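Open day (workshop)

An open day, also open house or drop-in day, is a stretch of hours when a workplace, school, club or shared building lets the public walk in without an appointment. Tables are set out, people stand behind them, visitors wander. The term covers a lot. This article is mostly on the indoor tabletop kind held in large halls and converted buildings; for farm and garden days see Open gate day.

Contents
1 Name
2 Layout
3 Tables and coverings
4 Items on display
5 Movement of visitors
6 The Tivulness day
7 Criticism
8 See also

Name

"Open house" is the usual American form, and in the US also means a home for sale being shown to buyers. "Open day" is more common in Britain and much of Europe. Some venues use neither and say "visit day" or simply "come by." Older handbills sometimes have "at home," now rare.

An open day differs from a trade fair mainly in who is selling. At a fair the space is rented out by the booth. At an open day the people who use the building all year show their own stuff, and usually nothing has to be bought. The line gets blurry where guest tables are allowed.

Layout

Most are held in one big room. Tall spaces with a balcony or gallery are well liked: visitors can go up, look down over the floor and decide where to head next. White walls and plain floors are common, often left over from use as a gallery, showroom or canteen.

Two basic plans.

Perimeter plan. Tables along the walls, middle left clear. Easy to walk, easy to clean. Feels empty when few people come. Outlets are close, so no cables over the floor.

Island plan. Tables stand free in the room with people on all sides. Fills the space better and lets visitors gather round, but the hosts end up with their backs to somebody. Cables have to be taped or covered.

Mixed plans are the most common of all. The area under a balcony is lower and darker than the rest and tends to be used for coats, coffee or quiet talks. Organizers who put a display there often bring lamps.

Spacing between tables varies. Wheelchair users and strollers need a clear path and room to turn, and local rules may set a minimum width. Fire exits stay open. Shelving and low cabinets that belong to the room are usually pushed aside or used as a place for leaflets.

Tables and coverings

Folding tables are the standard. Light, cheap, stack flat. A cloth is thrown over to hide the legs and whatever is stored underneath -- boxes, bags, spare chairs. White is the default color, being what caterers and rental firms stock the most of. White cloths show every coffee ring, and a long day usually means at least one change.

Bare tops are preferred where things get handled or moved around, as a cloth slides and bunches up. Strong single colors such as yellow, orange or light blue are used for these. A bright top makes small pale or dark items easy to find and can be spotted from across the hall. Downsides: scratches, and a strong color can throw a tint onto white objects and faces near it. Glossy tops also catch the lights.

Height is a matter of taste. Low tables suit children and anyone seated. Standing-height ones keep talks short. Many hosts want at least one chair on the visitor side, since people who sit down stay longer and ask more.

Items on display

Small things do most of the work. Typical table goods:

Containers. Small tubs, jars and cylinders, open or lidded, for samples and parts. Plain white ones are popular because a label reads well on them.

Clear boxes. Plastic, so the contents can be seen without being touched. Used for food, for fragile pieces and for anything that rolls.

Cards. Printed cards with a name, a number or a pattern, either flat or propped up at a tilt. Cards stood upright fall over in drafts and are often mounted on something heavier.

Tools. Hand tools and grippers are laid out or passed round, depending on the host.

Crowding is the usual beginner's mistake. A table with two or three things on it gets looked at; a table with forty gets glanced at. Experienced hosts keep extra stock under the cloth and bring it out piece by piece.

Movement of visitors

People come in, stop just inside the door, and block it. Signs help a little. Greeters help more. After that most drift along one side, and a good part of them will circle back once before leaving.

Conversation takes place close in. Halls with hard walls and floors echo, so speakers lean toward each other to be heard, and two loud tables side by side will ruin each other. Rugs and curtains cut it down some. Large bags are a nusiance in tight rows and some venues ask for them to be left at the door -- others dont bother.

Quiet spells are normal, above all in the first hour and over lunch. Hosts use them to eat, swap places or visit each other's tables. A room with ten people in it can look well used or deserted, depending on where they stand.

The Tivulness day

The Tivulness open day is a yearly event of the mixed type, run by the tenants of the Cinwood building. It began as a December sale with 14 tables, all of them tenants'. The sale part was dropped after two years and the date moved to early fall. Lærke Mogensen, a bookbinder with a room in the building, drew the first floor plan and it's still used with small changes: islands in the middle, one row of tables along the long wall, upper level kept free for walking.

The 2025 edition was held on September 10, 2025. It had 17 tables. The organizers gave attendance as roughly 2000 over the whole day, a figure taken from a clicker at the main door and so counting anyone who stepped out and came back in. Seating was lent by Bech, a rental firm, which supplied 178 stacking chairs. Most stayed stacked.

Pudport, a printed guide handed out at the door, lists each table with a short text by its host. Jasper Segers has edited it from the second year on. Early issues had a map on the back page; this was moved to the center fold after complaints that it tore off.

Tables are given out by drawing lots. Tenants may swap afterwards. Spots near the stairs are wanted most and those beneath the balcony least, though a few regulars ask for the latter every time on account of the noise.

Criticism

Common complaints about open days in general: they take a lot of work for one day, they favor hosts who like to talk, and they leave slower or messier crafts at a disadvantage, as half-finished work doesn't show well on a table. Some tenants in shared buildings dislike having strangers in the stairwells. Others object to the cost of rented cloths and chairs, which is usually split evenly no matter how big the table.

Supporters point to new members, repairs brought in, and neighbors who had walked past for years with no idea what went on inside.

At Tivulness a move to every second year was put to the tenants and voted down. A shorter day has been suggested too. No decision so far.

See also

Craft fair
Open studio
Repair café
Trade fair
Trestle table

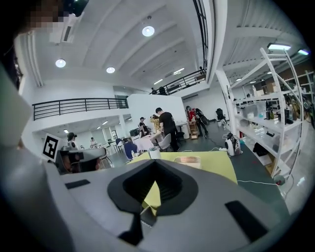
Bright yellow tabletop with a small white container and a clear plastic box, in a two-level hall with white walls.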